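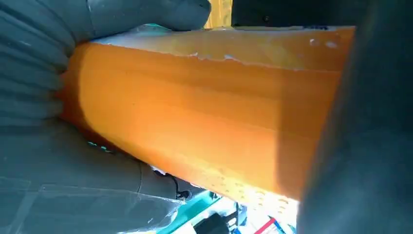
Maltik Cast Block, Orange: Long-Term Review

Posted 12/30/21

Filed under: Bench and Shop Supplies

The Maltik cast block is a solid, elongated rectangular block sold for use as a spacer, a weight-bearing riser and a general handling piece on the bench. Maltik describes it as a pigmented outer skin over a pale mineral core. It comes in one size and three colors. I bought 6 of the orange ones in September and have used them on most working days. They replaced a set of Leinonen hardwood spacers, which I kept and used for comparison.

What you get

The blocks ship in a plain carton with a paper divider between each one. There is no case, no rack and no printed instruction sheet. The product page has a one-page PDF with care notes, and those amount to "wipe with a damp cloth" and "do not use solvents." The price was $35 for the set, with shipping extra.

Finish

The side faces are the best part of the product. The color is a deep amber-orange, saturated and even enough that a block is easy to find on a cluttered bench. The sides are smooth with a slight gloss. Under a raking light you can pick out faint streaks running lengthwise and a subtle banding in the other direction. I take both to be mold marks. They cannot be felt with a fingernail and have no effect on use.

The top face is another matter. It is a pale, whitish cream, and the boundary where the orange skin stops is not a crisp line. On my most heavily used block that boundary is ragged and chipped along the length, with the orange looking worn or peeled back. There are also small white flecks on the face near one end, and a cluster of small pits low on one side. I would grade that block as fully usable and cosmetically poor.

The rest of the set varies. Two blocks have a nearly clean edge. The others fall somewhere between those and the worst one. None has cracked.

Dimensional consistency

I checked all of them against each other on a granite plate with a dial indicator. Height agreed well enough for setup work on five of the blocks. The sixth stood slightly proud, and I marked it and use it only by itself. Length varied more than height, which matters less, as length is seldom the working dimension. Anyone who needs matched pairs should measure on arrival and pair them up by hand. Maltik does not sell matched pairs.

The ends are square to the eye. Checked with a small machinist's square, four blocks showed no light at either end and two showed a thin line of light at one end. For clamping end to end this caused no trouble with soft or padded jaws. With hard steel jaws the two out-of-square blocks tended to rock a little before seating.

Handling and grip

The gloss on the sides raised a concern about slipping, and I tested for it in a simple way. Each block was clamped across its ends, lifted clear of the bench and held while a weight was hung from the middle. With 1000 grams on it, none of them moved in padded jaws. In bare steel jaws, one shifted at one end and held after I tightened the screw a quarter turn. By hand they are easy to pick up dry. With oil on the fingers they are noticeably harder to hold than the Leinonen wood spacers, which have an open grain.

Soft jaws are the better choice in any case. Rubber and silicone pads sit well on the sides and did not mark the color. Bare steel jaws left a dull line after a few weeks of use. The line did not polish out with a cloth.

Edge wear

Most of the visible wear is at the top edges. I stack the blocks, slide them against each other and occasionally drop one in a drawer, and the skin gives way there before anywhere else. The chips are small and irregular. They come off as flakes, and the flakes get into things. If the work is sensitive to debris, brush the blocks before each use and keep them out of the finishing area.

I tried sealing one edge with two coats of clear acrylic. It slowed the flaking but added enough thickness to show on the indicator, so I sanded it off again. A light pass with fine abrasive paper along the edge, just enough to knock down the loose material, worked better and did not affect the height.

Cleaning

A damp cloth removes dust and pencil from the sides. The pale face holds on to grime and needs a soft brush with dish soap. The pits on the one block collect whatever is on the bench, and a wooden toothpick clears them. I have followed the solvent warning and cannot report on what happens otherwise.

Compared with the alternatives

Leinonen hardwood spacers: lighter, better grip with oily hands, edges that dent where the Maltik chips. They move with humidity. Mine needed planing after one summer.

Nonerer aluminum risers: flatter and more consistent than either, at a much higher price. They will mark soft work unless taped. I borrowed a set for a week and would buy them for precision layout.

Maltik cast block: heavier than the wood, cheaper than the metal, by far the easiest of these to see.

Specifications as sold

Form: solid rectangular block, single size
Colors: orange, blue, gray
Pack: 6 blocks
Matched sets: not offered
Storage case: not included

Rating

Side finish: good
Edge durability: poor
Consistency: fair
Value: good

I would buy the set again for general setup and spacing, at the same price, and would pay a few dollars more for a version with a small chamfer along the top edges. I have sent that suggestion to Maltik through the contact form and have had no reply. The block that stands proud was not worth the return postage and is now holding the door of the parts cabinet open.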